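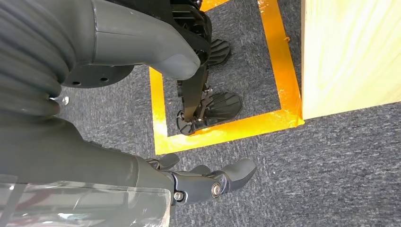

The Walczak Center for Adult Learning invites residents of Neltolthorpe and nearby towns to take part in a study of how adults remember household information, such as appointments, prices and medication times. The study is open to people aged 23 and over who live independently. Participants attend two sessions at the Vostell Building, each lasting one morning. The study area has a carpeted floor, and participants who use a cane or walker should tell the study office when they apply. Parking is free behind the building, and the number 467 bus stops at the main entrance.

What participants will do

In the first session, participants listen to short recorded messages and answer spoken questions about them. In the second, they study sets of cards and repeat the details after a rest period. No special knowledge is needed. Reading glasses and hearing aids should be worn as usual. A large-print version of all written material is available on request.
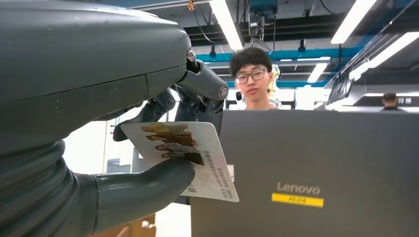
Who may apply

Applicants must be comfortable speaking and reading in English and must be able to attend both sessions. Those who have taken part in the Mivix memory survey are not eligible for this study. Current employees of the Center may not apply.

Payment and privacy

Each participant receives a gift card after the second session. Travel costs within the county are repaid on presentation of receipts. Answers are stored under a code number and are kept separate from names and addresses. Participants may withdraw at any time.

How to apply

Application forms are available at the front desk of the Vostell Building or by mail from the study office. Completed forms must be received by 5/16/26. Applicants will be notified in writing.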